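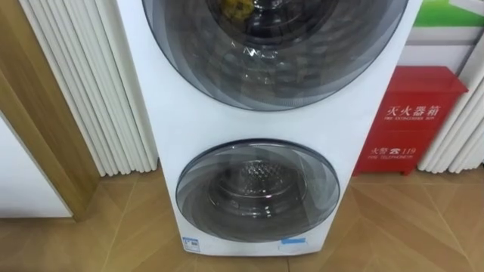

Laundry testers wanted — two-drum stacked washer, paid sessions

Wileo is looking for 40 people who do their own washing and have opinions about it. Sessions run through September at our Bostano rooms, second floor, use the side entrance. Posted August 25, 2019. Places go in the order the forms come in.

What you'd be doing. Loading, unloading, picking a drum, picking a cycle, telling us what annoyed you. Small things up top, big things below, or the other way round, your call. We want to see where people go first without being told. Bring a bag of your own laundry if you like, otherwise we have towels, socks, a duvet cover. No delicates please, we can't replace your silk shirt.

Sessions are 80 minutes. Pay is $25 an hour, rounded up to the half hour, paid by check or transfer inside of two weeks. Parking is not covered, sorry. Bus stop right outside. 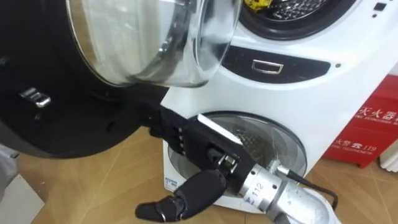 Door open on the stacked unit, drum showing above.

Who we need
People from homes of all sizes. Renters, owners, students, grandparents. Especially short on:
 — anyone under 5'2" or over 6'2" (the top drum is the whole question here)
 — left handed people
 — people with a sore back, bad shoulder, weak grip, who are still happy to load a machine
 — parents who wash every single day

You must be 18 or over and able to stand for most of the session. Chairs available, breaks whenever. No experience with stacked machines needed. If you work for an appliance maker we can't take you this time round.
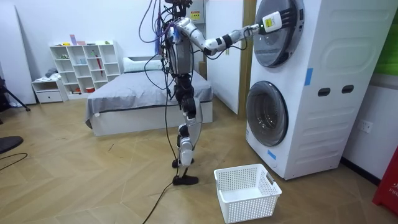

Session leads. We also need 4 of these, part time, evenings and some weekends. You greet people, explain the consent form, keep the notes tidy and reset the room between testers — doors wiped, drums emptied, floor swept. July's notes were a mess so neat handwritting counts. You'll be writing a lot about the doors. Both are round with dark glass, one over the other, and testers will say "the door" and mean either one, so get into the habit of asking which. Same with the housing, they'll point at the two oval recesses on the side and you write down "side recesses", not "that bit". Some lifting, nothing over a full basket. Training is one evening, paid.

How to apply
Testers: fill in the Gökçe form at the front desk or ask us to mail you one. Height, which hand you use, how many loads a week. Takes nearly no time.
Session leads: short letter plus two references to Loredana Piras, Wileo, Bostano rooms. Mark it VUNIX LAUNDRY so it doesnt end up in the wrong tray. No phone calls about session lead jobs.

If you took part in July you can apply again, just say so on the form.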